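May
Juniper Rosenthal, Sinan Gündoğdu and Hala Azar

4. Tables, storage and ceilings in the converted rooms

4.1 Scope of this section

The previous section dealt with how the rooms were booked and who used them. The present section is concerned with the rooms themselves, and in particular with the large shared tables on which most of the work was done. The survey covered 36 tables across three sites: Ultside, Onance and Lougher. All three were built for storage or light industry and were later fitted out as shared working space. None was designed with long tables in mind, and the tables were bought after the walls, floors and lighting had been settled.

A table was included if it was open to more than one group and had no drawers or shelves of its own. Benches fixed to a wall were left out. So were the tables in the kitchen at Onance, where the rules on food made comparison difficult.

4.2 What was left on the tables

Each table was visited at the same hours over the survey period, and every loose object on its surface was recorded with its position. This gave 2,651 entries. An object present at two visits was entered twice, on the grounds that a box left for a week takes up more of a shared table than a box left for an afternoon. The figure should therefore be read as a measure of occupation and should not be taken as a stock list.

Packaging made up the largest group. Small cardboard boxes, paper wrapping, plastic film and padded envelopes were found at every site and on tables used for quite different work. Tools came second, followed by cables, cups and stationery. The order was the same at Ultside and Lougher. At Onance cups came above cables, and we attribute this to the nearness of the kitchen.

Position mattered more than kind. Objects in regular use stayed near the middle of the long sides, where people stood or sat. Packaging moved outwards. It gathered at the corners, mostly within arm's length of the place where it had been opened, and once there it tended to stay. Corners are the parts of a table that no seated person claims, and a flattened box on a corner does not prevent anyone from starting work. Several users told us that they did not regard corner packaging as clutter at all. Others described it as the first thing they noticed on entering the room.

At Ultside a bin was placed at the end of each table halfway through the survey. The bins filled, but the corners did not clear to the same degree. Users explained that a box might be needed again if its contents had to be sent back, and that wrapping was kept with its box out of habit. We recommend a labelled shelf for boxes, within sight of the table, before any further bins are bought.

4.3 Seating and the edge of the table

The rooms had been supplied with office chairs intended for single desks. Most had high backs, and many had headrests. Pushed in at a shared table, a chair of this kind stands well above the surface and marks out a place, even when its last user has gone home. People arriving later generally walked round such a chair to reach an open stretch of edge, and would stand there before they would draw the chair out.

Stools were tried at Onance for part of the period. They slid under the table and left the edge clear, but they were disliked for anything longer than 30 minutes. The stools were moved to a side room and the chairs came back. A mixed arrangement, with chairs along one side only, was proposed at Lougher and had the support of most users who expressed a view.

A clear passage of 800 mm behind each chair was the minimum given in the fitting-out notes. With the chairs pushed in, it was met at all the tables surveyed. With the chairs in use it was met at fewer than half, and in the narrower rooms people crossing behind a seated colleague had to turn sideways. The difficulty was worst where bags had been put down behind the chairs.

4.4 Pale tops

The fitting-out notes for all three sites asked for pale table tops. The stated aim was to make small parts easy to find and to help a deep room feel lighter. Users agreed on the first point. Screws, washers and clips show up well on a light surface, and the time spent looking for them was mentioned less often here than in the older workshops visited during the Vident pilot. Against this, pale tops show rings, pen marks and tape residue, and white paper is more easily overlooked on them than on a dark surface. Two groups had covered part of their table with a dark mat and were pleased with the result.

We found no sign that pale tops were kept clearer than dark ones. They were wiped more often, which is a separate matter. Wiping was usually done around the objects on the table, and the corners were again the parts most often missed.

4.5 Ceilings, walls and light

The ceilings were treated as part of the survey because the choice of lighting had a direct effect on where people chose to work. In converted buildings the original roof is often left in view. Ribbed metal sheet painted white reflects a good deal of light and is cheap to maintain, but it also returns sound, and conversation at one table can be followed at the next. Brick walls do little to soften this. Painting the lowest part of a wall white, where it meets the floor, hides scuffs poorly but is easily renewed, and we saw no reason to advise against it.

Ceiling panels had in most cases been hung to suit the beams. Tables were then put where there was floor for them, and the two did not always agree. Where a panel ran across a table at an angle, the users worked in the brighter part and stored things in the other. This accounts for some of the uneven pattern of objects described in 4.2, though we are not able to say how much.

Figure 4. Table, ceiling and wall finishes in one of the converted interiors. First view: pale wooden table with a black high-back chair at its far edge, and a small box and crumpled white material at a near corner. Second view: white ribbed metal ceiling with lit panels, and red brick wall with a white band along its base.

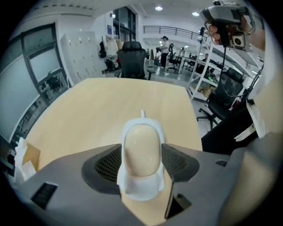
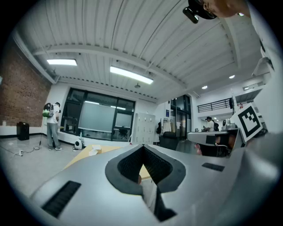 Gwenllian Watkins remarked, on reading a draft of this section, that the lighting and the tables ought to have been ordered together, and that no shelf for boxes would be used if it stood in the darkest part of the room. We accept both points. The trial shelf at Ultside was put up beside the entrance, well away from the ceiling panels, and it remained half empty until a lamp was fixed over it.

The same draft was sent to the users at Lougher, who asked that noise be given more weight. Felt pads under the chairs were tried there and were thought worthwhile. Hanging panels would do more, but they would have to be placed clear of the lights, and the cost falls outside the sum set aside for furniture. The question is taken up again in Section 6 with the remaining matters of cost.

Comments

Dwynwen Gwilliam
The part on corners matches our own building very closely. Did you record how long a box stayed before somebody moved it? We put a date on ours with a marker pen and most were gone within the month.

Hala Azar
We did not follow single boxes, only what was present at each visit. Dating them is a good idea and I will pass it on to the Onance users.

Dwynwen Gwilliam
Thank you. I would also be glad of the make of stool, if only so that we can avoid it.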